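Podum Cup, Pale Gray
Small tableware from Totutis

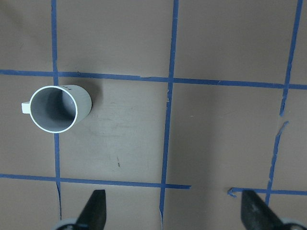
Catalog Issue 7, page 36

The Podum is a plain, straight-sided cup in pale gray with a small, flat-ended handle. It belongs to the everyday range at Totutis, along with the Podum bowl and the Podum side plate. The shape was drawn by Arnulfo Echeverri, who wanted a cup for a desk or a kitchen shelf that would not need a saucer.

The color has a slight green cast that shows more in daylight than under a warm bulb. It goes well with white plates and with the gray-green pieces in the Carhuamaca line. Customers matching it to older tableware should order one cup first and look at it at home. Screens vary, and pale grays are hard to judge on them.

The mouth is round and fully open, and the inside is smooth, with no ridges to scrub around. The handle is short. Most adults will get one or two fingers to it and steady the cup with the other hand. If you prefer a large loop handle, look at the Kelilura mug instead – it is heavier and takes up more shelf space.

Use and care
Wash by hand or in the top rack of the dishwasher. Use a soft sponge. Steel wool will dull the surface, and the marks do not polish out. Tea stains come off with a paste of baking soda and water left on for a few minutes. Do not use on a stovetop or in an oven.

The Podum also works as a holder for pencils, brushes or a toothbrush. Several of our shop customers buy them for that and nothing else.

Ordering
Item number: 1436 (single cup)
Item number: 1076 (box of four)
Color: pale gray only
Matching bowl: item number 801

Single cups ship in a padded carton. The box of four has cardboard dividers and can be kept for storage. Orders for more than six boxes are packed by hand and take a few extra days to leave the warehouse.

The dark blue Podum was dropped from the range in March and will not be restocked. Any cups left over are sold at the shop counter and cannot be ordered from this page.

Returns
Unused cups may be returned within 30 days in the original carton. For a cup that arrives chipped or cracked, keep the packing and send a note with your order number to Bimla Kashyap in customer orders. She will arrange a replacement – there is no need to mail the broken one back.

Page updated 2025-04-15
See also: Podum bowl, Podum side plate, Kelilura mug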